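Section 4: Fitting the phone to the Pratance desk and car mount

Read this section before you put a phone on the mount for the first time. It covers the magnetic version only. If your mount has two spring arms and no round pad, you have the clamp version and should go to Section 6.

## 4.1 Before you start

You will need:

- the mount base with its ball joint and locking collar
- one metal ring, supplied in the small paper envelope
- one alcohol wipe
- the phone, with or without a hard case

The mount holds phones up to 200 g, including the case. Weigh the phone on a kitchen scale if you are not sure. Folio cases with cards in them are often heavier than people expect, and the cards themselves should not be kept near the magnet.

> **Caution:** Bank cards with a magnetic stripe, hotel key cards and some travel passes can be wiped by the magnet in the pad. Take them out of the case before you use the mount.

## 4.2 Fixing the metal ring

1. Take the case off the phone.
2. Hold the ring against the outside of the case, without peeling it, and find a place where it does not cover the camera or the flash.
3. If you charge the phone on a wireless pad, place the ring level with the charging coil. On most phones the coil is in the middle of the back.
4. Clean the area with the alcohol wipe and let it dry fully.
5. Peel the backing off the ring. Do not touch the glue.
6. Press the ring down with your thumb for 40 seconds, working round the edge.
7. Leave the case overnight before you hang any weight from it.

The ring sticks well to hard plastic, glass and painted metal. It does not stick well to silicone, fabric or soft-touch rubber. For these, use the Loureiro adaptor plate (part 856), which slides between the phone and the case and needs no glue.

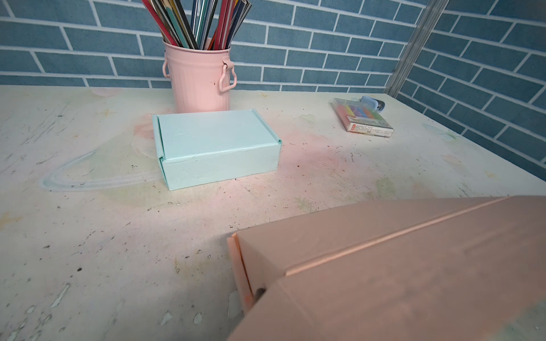
## 4.3 Fixing the base

The base has a suction foot with a lever. It can be used on a desk, a shelf, a dashboard or a windscreen.

1. Lift the lever so that it points straight up.
2. Wipe the suction foot with a damp cloth and let it dry.
3. Put the foot where you want it and press down firmly with one hand.
4. Push the lever flat with the other hand until it clicks.
5. Pull gently on the stem. If the foot moves, lift the lever and try again.

Bare wood, leather and heavily grained plastic will not hold suction. Stick the supplied smooth disc to the surface first and put the foot on that. The disc can be taken off later with a hairdryer on low heat – go slowly, as the glue comes away in strings if it is rushed.

> **Caution:** In a car, do not fix the base where it blocks the driver's view or where an airbag opens. Check the car's handbook for the airbag positions.

## 4.4 Setting the angle

1. Turn the collar behind the pad anticlockwise by half a turn. Do not remove it.
2. Bring the phone up to the pad. The ring will pull itself into place.
3. Tilt the phone to the angle you want, upright or on its side.
4. Hold the phone still and tighten the collar by hand.

Do not use pliers on the collar. If the phone droops after a few days, the collar has worked loose and only needs tightening again. A new ball joint can feel stiff in cold weather.

To take the phone off, twist it slightly and lift one edge away from the pad. Pulling it straight back puts strain on the glue and on the stem.

## 4.5 Using the mount with a charger

The cable clip on the stem fits round cables only. Flat cables should be held with the strap instead. Leave enough slack below the phone for it to be turned on its side.

The Skallorus wireless charging head can be fitted in place of the standard pad. Its metal ring is a different shape and has an open centre. Never use a solid metal disc with the charging head. It will get hot and may mark the case.

**Note:** Mounts made before November were supplied with a grey collar, which does not fit the charging head. A black collar can be ordered as part 3563 from any Zumach parts counter.

## 4.6 Care

Dust on the suction foot is the usual cause of a mount coming down. Rinse the foot in warm water with no soap and let it dry in the air. Wipe the pad with a dry cloth. Do not use furniture polish on either part.

Section last revised January 27, 2022. Fault finding is in Section 7.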